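Numeo Hand Gripper Kit, club edition

Club & Classroom > Grippers > Hand-held

Price: $116 each, $300 for the class set
In stock, ships from Lirkden

Hand-held two-jaw gripper for student robotics clubs. You squeeze, it closes. Same jaw shape as the arm-mounted one in our Tawhiri kit so what kids learn by hand carries over to the arm later. Good first project, no coding needed for week one.

What you get
Gripper, assembled
Spare finger pads
Screw bag + hex key
Printed task cards (pick, sort, pass, pack)
Teacher notes, PDF, emailed after you order

Class set is the same thing with extra pads and a storage tub. Tub color varies, please don't ask for a specific one.

Specs
Weight: 133 g without cable
Jaw travel: see the drawing in the PDF
Cable: detachable, replace if the jacket is nicked
Ages: 10 and up, with an adult in the room

Clubs using it
Kylie Bolger runs the Kamen after-school club and wrote most of the task cards. Her group does the sort task in pairs, one kid per gripper, everything goes in one box at the end. Soft stuff first. Sponges, rope, wrappers. Then small cartons. She says rope is where they slow down and start talking to each other, so dont skip it.

Coralie Rakena's team used the pack task for their December meet. They log every try on paper, sheet is in the PDF (page 2).

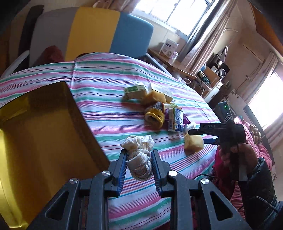 Pair work on the sort task: braided rope in the jaws, sponges and small packs still to go.

Tips from the clubs
Start with big light things. Flat wrappers are hard, save those.
Swap partners halfway.
Wipe the pads, they pick up lint off of fabric.
If the jaws feel stiff back the pivot screw off a hair. Not more.
Agree on who calls the next item or you get two grippers on one sponge.

Questions
Does it work left handed? Yes.
Can we paint it? Body yes, pads no.
Can I buy just pads? Yes, add them in the cart under Spares.
Discount for schools? Up to 2 free pad packs with a class set. Email Elsie Hapeta in orders with your school name and a ship to adress.

Returns
Thirty days, unused, in the box. Pads not returnable once opened.

Page updated May 26, 2024. New task cards added, old ones still fine to use.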